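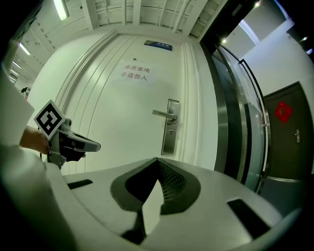
Listening for a Wobble: Our Term with a Variable Star

Kyung-hwa Wi and Si-eun Bang

When we started in September we wanted to measure the changing brightness of one pulsating star well enough to work out its period for ourselves. Our tutor suggested a fairly bright one in Lyra, not far from Vela's old practice field (Vela being the name of our school telescope, which confuses everybody who knows the southern constellations!), and we were very happy with the choice.

Over nine clear nights we took 264 usable exposures from the hill at Trakavach, starting at 9 in the evening whenever the cloud let us. Each one was compared with two steady stars close by, using the Skakuner program, and Si-eun then checked the odd-looking points by eye - a slow job, but we learned more from it than from any of the reading.

Our first light curve was a dreadful mess. We had forgotten to correct the times for the Earth's own movement round the Sun, and once Kyung-hwa had put that right the points settled into a lovely lopsided shape, with a quick rise and a long, lazy fall. We folded the data at roughly 1000 trial periods and kept the one with the least scatter, though 63 points near the horizon had to be left out.

We would like to thank Mrs Oláh for the loan of her warm flask and her notes on error bars.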